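FOR IMMEDIATE RELEASE

Staniforth Swap Shelf opens its doors for good, and you're all invited

Staniforth, August

Hello! I'm Diane Sutherland, I run the Staniforth Swap Shelf, and I've been told a press release should be short and written as though somebody else wrote it. I've had a go at that twice and it sounded like a parking notice, so you're getting it from me directly.

The news is that the Swap Shelf is moving into its own permanent home at the old Jolleck shoe shop on Illen Street, and we open at 10am on the first morning of the school holidays' last week. We've signed the lease, we've got the keys (one of them even works in the back door) and the shelves are going up as I write.

If you haven't come across us before, the idea is very simple. You bring in bathroom and kitchen bits you've bought and won't use, and you take home something you will. Unopened shampoo that came three to a pack. Soap from a Christmas hamper. Plates from a set that's too big for your cupboard, mugs, washing-up bowls, toothpaste in the flavour your children refuse to go near. You don't sign up, you don't show anyone a letter, and you can take things on a day when you've brought nothing at all.

We started with a single bookcase in the corridor of the Zullano Hall, and I thought it might keep going until the weather turned. In the past year people have taken home 3572 items from it, and 461 households have used us at least once. The corridor is just wide enough for a pushchair and a person breathing in, so you can imagine what it's like when two pushchairs meet by the fire door with a queue behind each of them. We've loved being there, and the hall has been very kind to us, but we had to find somewhere bigger.

So, the new shop! It's on the corner, next to the launderette, and it has a proper front window and a step-free entrance round the side. The 28 bus stops almost outside. There'll be a toiletries wall on the left as you come in, crockery and pans along the back, and a big table in the middle for anything that arrived that morning and hasn't been sorted yet. I know some of you come only for the big table. I've seen you. It'll be out from opening time and you can rummage as long as you like. 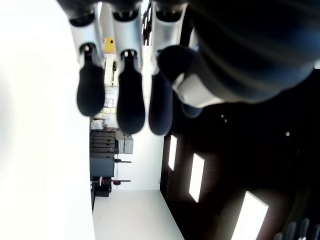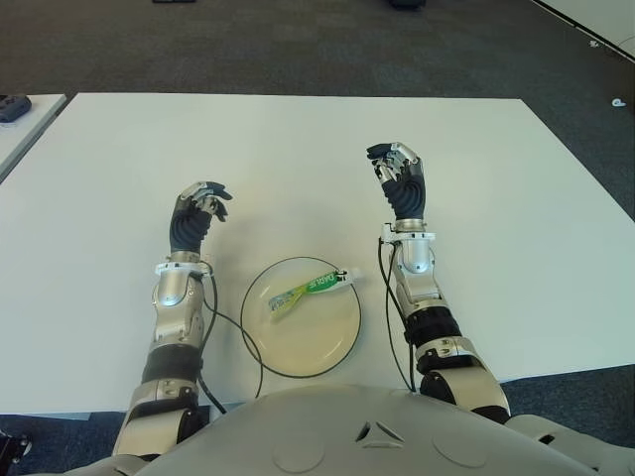
The second picture has a plate and a packet of Darlie.

I get asked a lot what we can accept, so let me put it in writing. Toiletries need to be sealed and in date, please, and that includes toothpaste, razors, sun cream and anything that goes near a baby. A squashed box is fine. A box that's been opened for a sniff isn't, even if it was only a small sniff. For crockery, we'll take odd pieces as happily as full sets, provided there are no cracks and no chips on the rim. Glasses are welcome if you wrap them in newspaper. We can't take kitchen knives, medicines or anything with a plug, and I'm sorry to whoever left the deep fat fryer in the hall porch, but it's still there and we would like you to have it back.

Products with labels in other languages are very welcome too. A good few of our regulars grew up with brands you don't see in the supermarket here, and I've watched someone light up at finding the soap her mum used to buy. If you know what a thing is and the packet doesn't say so in English, just tell whoever's on the desk and we'll write a little card to go with it.

We'll be open every weekday from 10am until 4pm, with a later finish once a week so that people coming off shift at the bakery can get in. We're still settling which evening that'll be, and there's a sheet on the hall noticeboard where you can put down your preference. Drop-offs are best before 2pm, when there are more of us about to carry things. Please don't leave bags on the step overnight. The foxes on Illen Street are very thorough and they have no use for conditioner.

A few thank-yous. Jolleck's old landlord has given us the first three months at half rent and left us the lovely long counter, complete with a brass ruler let into the top for measuring feet. We're keeping that, and children are welcome to be measured. The launderette next door has lent us a trolley. The woodwork group at the Zullano Hall has built the shelving from old scaffold boards, sanded so well that I keep stroking it.

We do still need a few things before we open. Top of the list is sturdy carrier bags, followed by a kettle that switches itself off, a doormat and a couple of folding chairs for anyone who'd like a sit-down. If you've got two hours a week to spare and you don't mind checking dates on the bottom of bottles, I'd love to hear from you as well. The print is tiny, so bring your glasses.

On opening morning there'll be tea, squash and a frankly enormous tray of flapjack, and at 11am the Staniforth ukulele band are playing three songs outside, or possibly four if they've learnt the new one. Reporters and photographers can come from 9am, while it's quieter, and I'm happy to chat to anyone who wants to know how to set up a shelf of their own. It costs very little to begin. You need a bookcase, a dry corner and a felt-tip pen.

The corridor shelf will stay open as usual until the end of the week before, and then we'll be wheeling everything down the hill on the launderette trolley. If you see us going past, do hold the gate.

ENDS

Notes for editors

The Staniforth Swap Shelf is a free community exchange for unused toiletries and kitchenware. It is open to everyone, whether or not they live in Staniforth.

Contact: Diane Sutherland, Staniforth Swap Shelf. Messages can be left at the Zullano Hall front desk until the move, and at the Illen Street shop afterwards.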